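Handheld gripper pads slipping on smooth tubes - what are you all using?

Kai-wen Shek
13 Jun 2026

I'm building a pair of handheld grippers in our shared workshop and I'm nearly happy with them, but smooth plastic tubes keep twisting when I close the fingers. I've printed the pads with ridges and I still get it on one tube in particular. Do I need softer pads, or is it my finger angle?

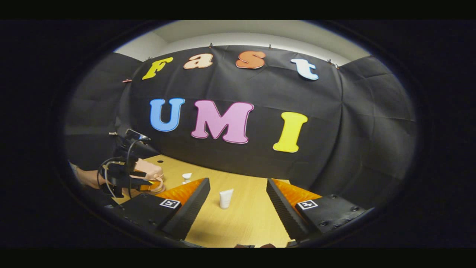
Both grippers at the table, white tube standing on its cap.

Spring is the stock one from the Terum kit, if that matters. I've got 90 g of soft filament left, so I can't reprint forever!

Shih-chieh Chiu

I had this for weeks. Check the pads meet flat before you touch the filament - close the fingers on a strip of paper and tug it at the top and then the bottom. Mine only gripped at the tips, so anything round just spun. I shimmed the base blocks with a bit of card and it was miles better. Wipe the pads with soapy water too, they pick up dust like mad.

Wiroj Paisan

softer pads. lower infill, done

Ngan-ling Chiu

Try the paper thing first, then go softer. Mine tore after 500 closes when I went too soft.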